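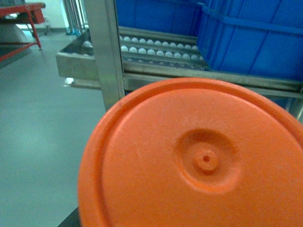

Foto: Libor Lukáč / Antal

Imprimir | Enviar por e-mail

Secção 2. Montagem do tabuleiro de ovos e da tampa

Válido para o tabuleiro Clornham em inox, modelo comprido. Quem tem o modelo antigo (Prania) salta os passos 3 e 4, o resto é igual.

Antes de começar: mãos lavadas, pano seco, detergente neutro. Tirar todos os ovos. Todos mesmo, também os que ficam sozinhos do lado esquerdo, à sombra da parede, que são os que se partem.

1. Pousar o tabuleiro no chão nivelado. Se balança, acertar os pés antes de continuar. Não calçar com cartão.

2. Confirmar que as paredes laterais estão direitas. Uma parede empenada aperta os ovos da fila da ponta.

3. Encostar o tabuleiro ao poste vertical de inox. Apertar só à mão por agora.

4. Verificar o nível outra vez e agora sim, apertar com chave. Sem força a mais, a rosca é fina.

5. Limpar as calhas ao comprido, sempre no mesmo sentido do escovado. Nada de esfregão de aço. Secar.

NOTA: riscos no inox não têm garantia. Já respondemos a isto muitas vezes.

6. Lavar a tampa laranja à parte. Água morna, máximo 40 graus. Passar o pano no sulco por dentro do rebordo, acumula pó e penas. A cova redonda do meio também, e o furinho no botão central: escova macia, nunca arame nem agulha.

7. Deixar a tampa secar ao ar, com a face para cima, longe do aquecedor. O plástico deforma e depois já não assenta no balde.

CUIDADO: a tampa não é prateleira. Não pousar ovos em cima dela, nem na cova do meio "só por um instante". Rebolam.

8. Pôr os ovos. Começar pela fila de trás e vir para a frente, fila a fila. Cada ovo deitado entre os ressaltos, com o mesmo espaço para o seguinte. Se um ovo toca no vizinho, esta mal assente, levantar e voltar a pousar.

9. Não misturar calibres na mesma fila. Os grandes levantam nas calhas e os pequenos fogem para o lado.

10. Ovo rachado sai logo. Limpar a calha antes de por outro no lugar.

Nota sobre a tampa: arranhões leves na face são normais com o uso, não é preciso trocar. Trocar se o rebordo estiver rachado ou se a tampa já não fechar a toda a volta. Peça de reposição: pedir "tampa laranja, rebordo alto", senão mandam a lisa da Drorotano, que não serve.

CUIDADO: arestas de inox. Nas tampas laterais do tabuleiro há cantos vivos, usar luvas na montagem. Depois de montado já se pode trabalhar sem elas.

Limpeza diária: pano húmido nas calhas, pano seco a seguir. Tampa só quando se vê sujidade.
Limpeza a fundo: uma vez por mês, passos 5 a 7, e reaperto do poste. Em março, antes da época forte, desmontar tudo e ver os parafusos um a um.

Problemas frequentes

Ovos descem todos para um lado: falta nível, voltar ao passo 1.
Tabuleiro vibra: poste mal apertado, passo 4.
Tampa não encaixa: sulco sujo ou rebordo deformado. Lavar primeiro, só depois pedir outra.
Manchas baças no metal: detergente a mais ou mal enxaguado.

Revisto por Lajos Antal, 16 de maio de 2023. Substitui a folha anterior, deitar fora a outra.

Imprimir | Enviar por e-mail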